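Magazine files or a proper bookcase for a small white room?
Forum > Rooms and Storage > Small offices
3,302 views

pintér_shelves wrote:
Hello all, long-time reader, first proper post. We've been given a little white room for our reading corner and I've got myself into a muddle over where the books and journals should live. There's a standing desk, a smaller table behind it against the back wall, and so far a row of upright magazine files on the smaller one. The books themselves are still in a pile on the big desk while I dither. I'd love some opinions before October, when we start using it properly!
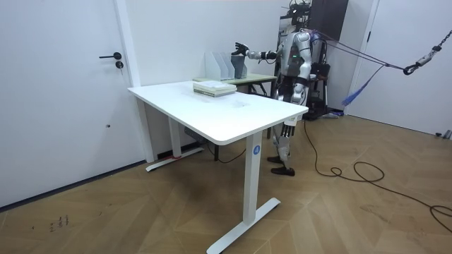
Sinard Reading and Archive Club

My feeling is that the files should stay at the back and the books should go in them, spines out, so the standing desk is free for writing. My other half thinks books in magazine files look like a doctor's waiting room and wants a bookcase from Zandeck. Budget is 25 pounds, so you can guess which way I'm leaning.

bilis_and_biscuits wrote:
Oh, I do like a room like that, with the wood floor and everything else so pale. I'm with you on the files. I've had mine for 10 years and they've survived two house moves and a very determined cat. One thing I'd say is to keep the thin stuff and the thick stuff apart, or the pamphlets slide down and curl up at the bottom, and you only find them when you've already bought another copy.

oldmargate22 wrote:
Sorry, I'm going to disagree with the pair of you. Magazine files are for magazines. Books lean in them, and then the covers bow. I'd lay that pile flat on the back table next to the files and leave it be. Lying flat does a book no harm at all if the pile is low.

pintér_shelves wrote:
Thank you both, that's given me something to chew on. I hadn't thought about the covers bowing, and a couple of ours are quite floppy. I should say the two tables are quite close together, in case it changes anyone's mind.

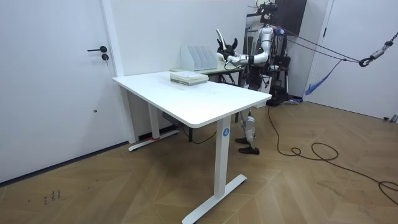 Books on the white desk, file organiser on the table behind

bilis_and_biscuits wrote:
Ah, they're nearly touching! In that case I'd pull the big desk forward a touch, or you'll be stretching over it every time you want something. And does it go up and down? If it does, check what happens to the pile at full height, mine wobbles dreadfully.

oldmargate22 wrote:
Agreed about the gap. Still flat for the books, though, I shan't budge.

pintér_shelves wrote:
It does go up and down, yes. Right, I'll try the thin journals in the files and the books flat for a fortnight, and the bookcase can wait. Does anyone know if the Zandeck ones come in a narrow width?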